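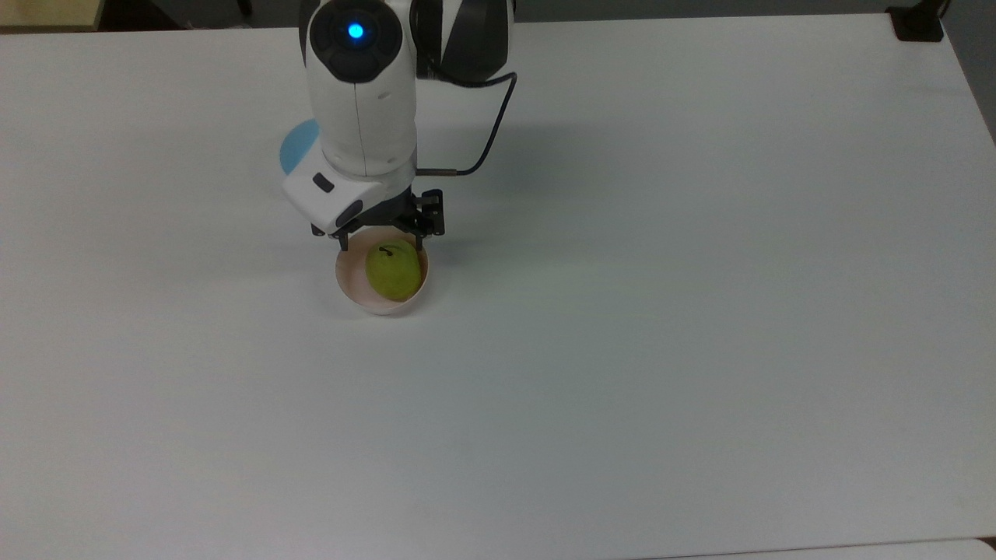
Bowl on the white table. Thread on pears, ripening and what to keep them in.

1/ Pears are picked hard and ripen off the tree. Most varieties go from the inside out, so by the time the widest part feels soft the core has usually turned to mush. Test at the neck, next to the stem. Light thumb pressure, no squeezing.

2/ My bag from El Idrissi in Jumville weighed 835 grams on the kitchen scale, paper included. All hard at the neck on arrival. Green skin tells you very little — some varieties stay green to the end, others go yellow days before they are fit to eat.

3/ Room temperature in June: 23 degrees by mid-afternoon. That is on the warm side for pears. They will ripen, but the gap between "not yet" and "too late" gets short. Check morning and evening.

4/ Bowl choice. A deep fruit bowl stacks the fruit, and the bottom layer carries the weight. Pears bruise under load well before they feel soft. One layer only, or one pear per bowl if you have the bowls.

5/ A small bowl with a curved bottom holds a pear upright on its broad end. The contact area is wide and low, where the flesh is thickest. Laid on its side, the same pear rests on a narrow strip and rolls every time somebody leans on the table.

6/ Stem up also means you can do the neck test without lifting anything. Most of the damage I see is thumb-shaped.
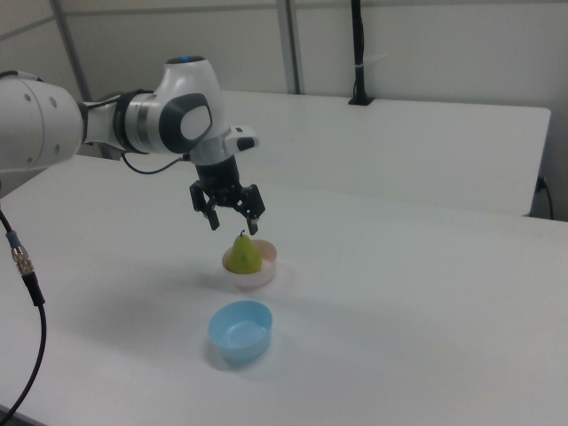 A reply from Jidville asks whether the shape of the bowl matters at all, given that a plate costs less and stacks better in the cupboard.

7/ Fair question. A plate works if the table is level and left alone. Mine is neither. Anything with a rim and a bit of curve will do, and the second bowl of the pair can take the next pear across when the first needs a wipe. Green pear in the pale pink one, light blue one nearer the front of the table.

8/ On material: glazed ceramic, glass and plastic all behave the same for this purpose. Unglazed clay and bare wood take up juice from a split fruit and keep the smell. I gave up on wood after two summers.

9/ Do not wash pears before they ripen. Water sits in the hollow around the stem and that is where mould tends to start. Wash at the point of eating, dry with a cloth.

10/ Bananas nearby will speed things up. Same gas, more of it. At 23 degrees I would leave them in another room. In winter, put them in together under a tea towel and check daily.

11/ Once the neck gives, move to the fridge. That buys two days, sometimes more. Take the pear out half an hour before eating or it tastes of very little.

12/ Someone will mention the Usatbridge market trick of wrapping each pear in newspaper. It does work for long storage in a cold shed, mostly by stopping one bad pear from spoiling its neighbours. On a table indoors it just hides the fruit until you forget it.

13/ Overripe ones: peel, core, simmer with a splash of water and a strip of lemon rind. Freezes well. Label the tub, as it looks exactly like apple.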